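4. Running the clear-the-table test yourself

This section takes you through the test we used to get the results in section 2. I'm writing it the way I'd explain it if you were standing next to me, so skip ahead if you've done it before. You should have Paltemano installed by now and both arms answering when you type the status command. If they don't, go back to section 3, because nothing from here on will work.

The question behind the test is a simple one: does a policy trained on awkward, crumply things (paper, foil bags, wrappers) do better on new awkward things than one trained on neat boxes? We call the first one Nellis and the second one Ninh. Both were trained on 1607 recorded runs, so neither gets a head start.

4.1 Setting out the table

1. Put the tray against the left end of the table and the bin at the right. Push the tray right up to the table, as a gap there upsets the reach check.

2. Bring both arms to the start pose with the grippers open. Wait for the green light on the left wrist before you touch anything.

3. Put your item down towards the right, near the bin. I like crumpled brown paper for a first go. Don't smooth it out!
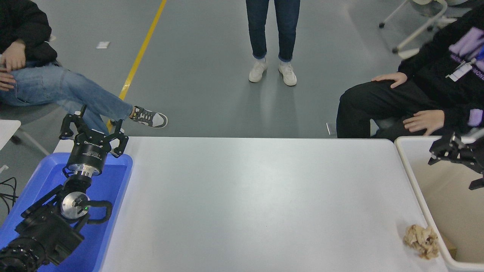 4. Start the recorder, then type the item name exactly as it appears in the item list. I've lost a whole afternoon's work to "brown paper" and "brown-paper" being filed as two different things, so please learn from my pain.

5. Pick the policy with the blind option switched on. Pata (our little scoring program) will choose Nellis or Ninh for you and keep quiet about which one it was until the end of the session. You'll find yourself guessing after a few runs, and that's fine, just don't write your guesses on the score sheet.

Caution: keep your hands and knees out of the reach of both arms once a run has begun. The arms move slowly at first and then rather faster than you'd expect near the bin. If you're sitting close to the table, know where the stop button is before you press start.

Note: people in the background are allowed. We trained with folk sitting and standing about, and when Khải Vũ re-ran the test in October with the area cleared, the scores hardly moved. Do ask them not to lean over the table, though, as a sleeve passing over the item does confuse things.

4.2 Doing the runs

6. Do 9 runs per item. Put the item back in more or less the same area each time, but let it land how it lands. The whole point is that it never has quite the same shape twice.

7. Change what's in the bin between items. An empty bin is the easy case, and a bin with a big shiny foil bag in it is a much better test, as the policy has to cope with something bright sitting right beside the place it's reaching for.
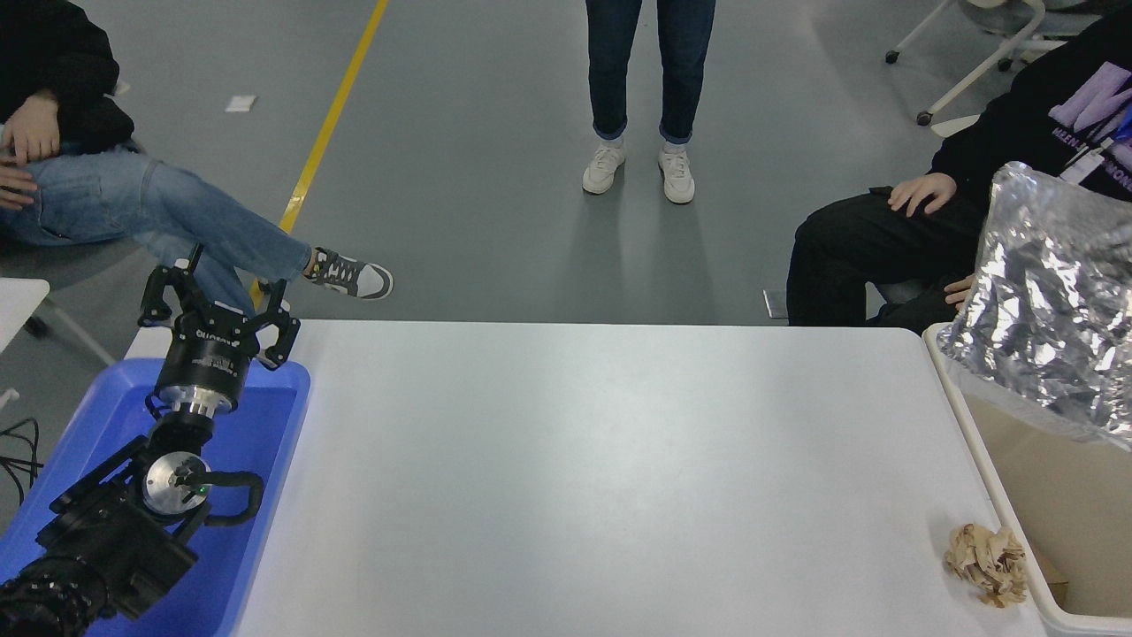 8. Let each run go on until it finishes or the timer stops it. Please don't help. I know how tempting it is to nudge the paper a tiny bit closer, and I've had to throw away runs of my own for exactly that.

9. Score each run straight away: done, part done or failed. "Part done" means the item left the table but didn't end up in the bin. If you can't decide, mark it as failed and add a comment.

Caution: if a gripper closes on the rim of the bin, press stop first and only then free it by hand. Don't pull against the fingers while the arm is powered.

4.3 What you should see

In our own runs Nellis came out ahead on soft and wrinkled items, and the two were close to level on boxes. I'd hoped for a bigger gap on foil, to be frank, and I still think our lighting had something to do with it. If your numbers go the other way, send them to me with the recordings. Over 1000 runs are in the shared folder already and I'd love more from other rooms.

10. When you've finished, type the close command and wait for Pata to print its table. Park the arms before switching off the power.

Note: recordings are kept on the local disk for 6 days and then wiped, so copy them across before you go home.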